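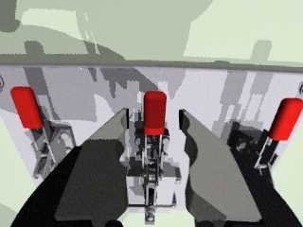 Wrist view in the simulator: the gripper's two fingers either side of the middle toggle clamp.

Tudby Clamp Bench: simulated toggle clamp kit
README, last changed 19 Jan 2019

Hello, and thanks for downloading this! Tudby is a small add-on pack for people who already have a simulated arm and gripper running and want something fiddlier than blocks to point it at. You get a panel with three red-handled toggle clamps on it, a set of starting positions, and a scoring script that I've rewritten more often than I'd like to admit. I look after the pack for Stornside, who sell it, so take my enthusiasm with a pinch of salt (I've tried to put the grumbles in as well).

I wanted toggle clamps because I used to set up fixtures for a living and spent years opening and shutting the things. They're lovely to work by hand. For a gripper they're a pain, because the handle swings through an arc and the fingers have to go round with it. If you move in a straight line you lose the grip, or you end up shoving the linkage sideways, and the scoring script will tell you off for that.

What's in the download

scenes/ has the bench itself, plus a plain version with the shadows turned off
clamps/ has the clamp model, with separate handle, linkage and base
starts/ has 800 starting positions for the arm, one per line
score/ has the script and its settings file
extras/ has my half-finished bits, so please don't build anything serious on them

Getting going

Unpack the folder somewhere with no spaces in the path. I know, I know. It's on my list. Then open settings.txt in the score folder, put in the name of your arm, and start the scene called bench_main. If the clamps drop through the panel the moment you press play, your time step is too big, so halve it and try again. If they shiver a bit but stay put, leave it alone, they settle.

The pack was put together with the Boltari two-finger gripper model in mind. Other two-finger models should load, but check the finger pads first. Wakana Oshima tried it with a much chunkier gripper and found that it fouled the neighbouring handles every time she came in for the middle one. We could have spread the clamps out to fix that, but real fixtures are crowded and I'd like the bench to stay a bit mean. There's a spacing value in the scene settings if you disagree with me!

The tasks

There are 2 tasks in this release. The first is "open": get hold of the handle of the named clamp, swing it back, let go, and move clear without touching its neighbours. The second is "close", the same thing the other way, and it's harder than it sounds. You have to push through the stiff spot just before the linkage locks over, and a timid controller will sit there leaning on it until the clock runs out. Mine did this for most of a fortnight.

A run counts as a pass if the handle ends up inside the target angle and the arm is clear of everything when time is up. You'll find both limits in the settings file. The script writes one line per run, with the reason for any failure in plain words ("touched left clamp", "let go early" and so on), because I got sick of looking up error numbers.

About the lighting

The default light throws hard shadows, and I left it like that on purpose. Some of them fall across the panel right by the handles, and if your software finds its way by looking for dark edges, you may see it go after a shadow. The plain scene is there for when you want to find out whether it's your vision or your motion that's wrong. Run that one first, it'll save you an evening.

Things that aren't great

The stiffness curve of the clamps is my own guess, tuned by feel until it seemed right to someone who has used a lot of them. It hasn't been measured off any particular clamp. If you have proper force readings and fancy sharing them, I'd be delighted.

The handles are solid, so there's no give in them when you squeeze. Expect a real rubbery grip to behave more kindly than ours does.

Reset is slow. We know. The Iwasaki patch, which some of you are already using, makes it a lot quicker but breaks the log file names, so it stays out until that's sorted. I'm hoping for February.

Changes in this release

Pack version 11 puts right the pivot on the right-hand clamp, which had been a touch out of line for ages. Scores on that clamp will change, so please don't mix them with your old ones. The "touched" check now ignores anything before the arm has started moving. I've also taken out the third task, the one with the spindle adjustment, as it never worked properly for anybody.

Licence and price

One licence covers 3 machines at the same address. You can publish pictures and results from the bench as much as you like, and you can change the scenes for your own use, but please don't pass the clamp model on by itself. Students can write in for a free copy.

Bugs and questions go to the Stornside support page, under Tudby. Please attach the log and your settings file, and tell me which gripper model you loaded.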